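Landen Textile Care Puts Limits on Folding Robot Purchase, Asks Suppliers to Prove Their Numbers

Company will rent one cell before it considers buying more, and will publish what it finds

Landen Textile Care, which washes and folds towels, robes and team wear for gyms and small hotels, said today it will not sign a purchase order for robotic folding equipment this year. It has set aside money to rent a single two-finger gripper cell for one season and to measure it against the people and tables it already has.

The decision follows nine months of sales visits. Landen heard from suppliers who promised payback in a year, payback in eighteen months and, in one case, payback "on day one." None of them would put a folding rate for mixed loads into a contract.

"I have sat through a lot of videos of a robot folding the same square towel," said Jarrah Mahuika, director of operations at Landen. "Our carts don't come in like that. We get fleece on top of thin cotton on top of a robe with the belt still knotted in it. If you want my capital budget, quote me a price per finished piece on that cart. I'm still waiting for one."

Under the plan, the rented cell will go into the Costigan Street plant in May. Landen will pay for the rental, the floor work and operator hours from its maintenance budget. The company has declined a discount that would have required it to commit to 3 cells up front.

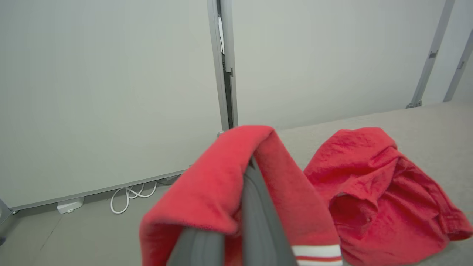 COSTIGAN STREET PLANT, May

Soft goods remain the hard part of the budget. A plush piece hung over a gripper finger drapes one way, and a thinner one left in a heap on the table has to be found, picked up and opened out before anybody can talk about folding it. Quotes that Landen received treated both jobs as one line item. The company has asked for them to be priced and timed separately.

The benchmark will be a test load of 1,242 pieces, drawn from ordinary customer returns and not sorted beforehand. Landen's hand folding crew finishes 900 pieces of that mix in a shift. The best written estimate from any supplier was 766, and it left out pieces the machine drops or sets aside for a person to finish.

"That number may get better. I'd like it to," said Jarrah Whitelaw, who manages purchasing. "But I can't budget on a number that may get better. We bought a sorting conveyor on that kind of talk once and we are still paying for the spare parts."

Landen said it will count the following as costs of the machine, whether or not they appear on the supplier's invoice:

Operator time spent feeding, clearing and restarting the cell.

Pieces refolded by hand.

Replacement finger pads and cables, at list price.

Software fees after the first year.

Floor space, charged at the same rate as a folding table.

Training hours, including those for staff who later leave.

Two suppliers, Domel Handling and Kondura Automation, have agreed to be judged on those terms. Domel will provide the rented cell. Kondura has been invited to run the same test load at its own site with a Landen employee present for the full shift. Other suppliers may still apply, but Landen will not accept edited footage, laboratory results on a single fabric, or a spreadsheet with the labor savings already filled in.

No folding jobs will be cut or left unfilled on account of the trial. Mahuika said earlier drafts of the business case assumed savings from positions that had been open for months anyway, and those lines have been taken out.

Landen expects to make a decision after the rental ends. The choices on the table are to buy one cell, extend the rental, or send the equipment back and spend the money on two new dryers, which the plant needs in any case. Results will be posted in full, with the supplier's written response next to them.

Suppliers who want a copy of the test terms can ask for them through the purchasing office. Questions received by noon on Thursday will be answered in writing and shared with every bidder.

About Landen Textile Care

Landen Textile Care provides laundry, folding and delivery for fitness clubs, sports teams and independent hotels. The company is privately owned and runs its own delivery routes.

Media contact: Jarrah Whitelaw, Purchasing, Landen Textile Care, Costigan Street plant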